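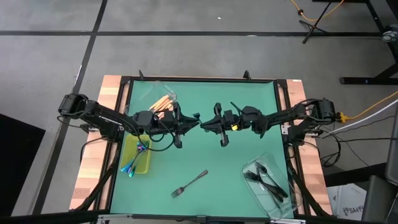
Cutlery sorting station, top view. Both arms over the mat, one fork outside the containers.

From: Sarmīte Lepik
To: gudine-data
Date: 18/03/2022
Subject: Re: [gudine-data] Start layouts for the cutlery set

Hi all,

Combining my answers to Moataz and Pavithra, who both asked about the start layouts.

The target for the cutlery task is still 2000 episodes. We record in blocks of 80, and each block has one layout sheet. The sheet says what kind of pile to make and where the containers go. It does not say where each fork goes. The operator drops the utensils by hand, fixes anything hanging off the table, and starts recording. Please don't tidy the pile after that.

I went through the last block on Wei before replying. 13 episodes are marked bad. Most of those are grasps where the operator closed on two handles at once and carried both. I have moved them out of the training split but kept the files. Pavithra wants them later for the failure labels.

The dark forks give us the most trouble from the side camera. When they lie across each other it is hard to say which handle belongs to which head, even for a person labeling slowly. If you are labeling and can't tell, use "unclear" and go on to the next one. Guesses in that column have cost us more time than blanks. 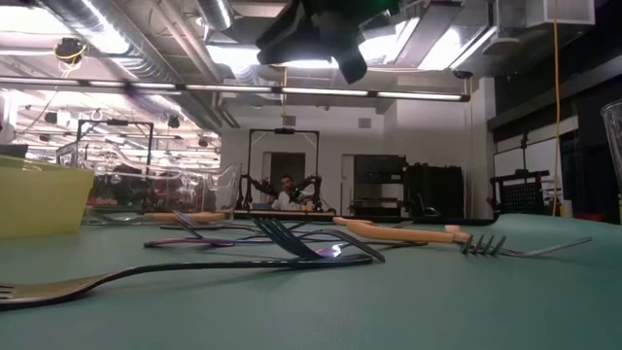

Moataz Bouazza wrote:
> I would like to go back to separated starts for the next few blocks.
> With the piles, one operator needs so long to find a first grasp that
> a big part of the episode is the arm hovering. The policy then learns
> to hover. I trained on the August set again last night and it does not
> have this problem, but every start in it was spread out by hand.
>
> Also, can we fix the container positions? I see them at a different
> angle in every block and I don't know if this is on purpose.

On the second point, yes, it is on purpose. The containers get turned and shifted between blocks. In August they were taped down, and the policy learned the place on the mat and ignored the container. Bent moved one a hand's width to the side and the arm let go over bare mat.

On hovering, I agree it is a problem, but I would fix it in the trimming. The Drestix script can cut the idle part before the first gripper close. It is off by default. Set idle_trim to 94 and check a few episodes by eye before you run the whole block. If it cuts into the approach, lower it and tell me what you used.
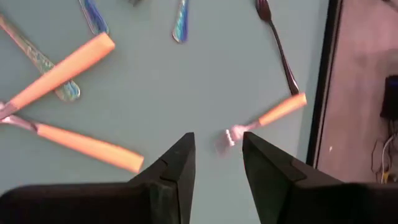 Separated starts are already in the data, more than people think. Any pile that gets spread out during an episode ends up with easy picks in it, and the wrist camera records them the same way it records the hard ones. An orange-handled fork lying alone in front of the fingers, with clear table on both sides, is a separated start for all practical purposes. The overlapping handles over at the left are what we are short of. So I would keep the pile sheets and have Moataz resample by how crowded the area near the gripper is. Yuk-lan has a rough score for this in the Zivton notebook. It only uses the wrist view and it gets confused by the shiny handles, but it is good enough to sort with.

Things to do for the next block:

Bent: new layout sheet with more crossed handles, mixed colors, no change to the containers list.

Moataz: rerun with idle_trim on, same seed as last night, so we can compare.

Pavithra: take the bad grasps from Wei whenever you like, the folder is readable now.

Operators: if a utensil goes off the table, stop and mark the episode. Don't put it back and carry on. I found two where a hand comes in halfway through and both were marked good.

I have not decided about recording one-arm episodes at this station. If anyone has a strong view, send it to the list and not only to me.

Sarmīte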